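Hand-held grippers for the kitchen recordings: what to buy and what it costs

Student project report, equipment part
Draft 2, October

1. What we need

The project records people doing ordinary kitchen and laundry jobs with a gripper in the hand, so that a robot arm can be trained on the recordings later. No arm this year. It wouldn't fit the budget and we have nowhere to bolt one down. So the money goes on hand-held grippers, cameras, pads, cables and storage.

Budget is 3000 pounds for everything, delivery included. Spares too, which we forgot in draft 1.

2. Quotes

We asked three suppliers.

Ruvetti: full kit, gripper plus camera plus mount. Nice finish, long wait. They only sell the fingers as a pair, so if one cracks you pay for both. Didn't like that.

Randach: gripper parts only, we bring our own camera. Cheapest by a long way but the plates need drilling and we would have to book the workshop. Workshop is full until after the break.

Holtero: full kit, pads sold separately and in more than one material. Came out at 2435 with cables and storage added. Delivery is quick and they answered emails the same day.

We are going with Holtero. Leaves 565 for spares and anything that goes wrong. Wojcik was on the first list as well but they wanted a minimum order bigger than our whole project, so dropped.

3. Spares

Pads are the thing that wears out. Holtero sells them in packs, 19 pounds a pack. We want 10 packs, so 190. That leaves 375.

Cables next. The connector end is the weak point, and a long cable catches on everything when you turn round in a small kitchen. Two spare cables, and some clips to keep the slack up by the wrist. Put 40 down for clips, tape and ties. Probaby too much but it's cheap.

The rest stays as reserve. Supervisor asked for a reserve line and draft 1 didn't have one.

4. Tasks and what they mean for the order

Rigid things are easy on pads. Pots, bottles, boxes, all fine with the standard flat pad. Cloth is the hard one, it slips and bunches, and you need to pinch a fold and keep hold while the hand moves. So cloth decides which pads we order, and a good share of the recording time goes to it as well.

Lighting also matters here. A bright window and quick hand movement dont mix well, the picture smears. One clip-on lamp to come out of the reserve, price still to check.

Working over the white cloth, black pad on the left finger and blue on the right, with the gripper open:
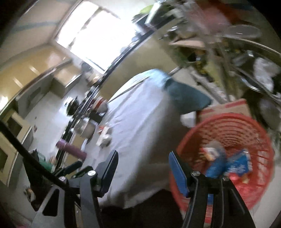
5. Still to do

Get the Holtero quote in writing with the delivery charge shown on its own line.
Ask if the pad packs can be mixed, half one material and half the other.
Check who signs for the parcel, the office shuts at four.
Storage: decide between one big drive or two small ones. Two is safer, costs a bit more.
Order form goes in once the supervisor has seen this draft.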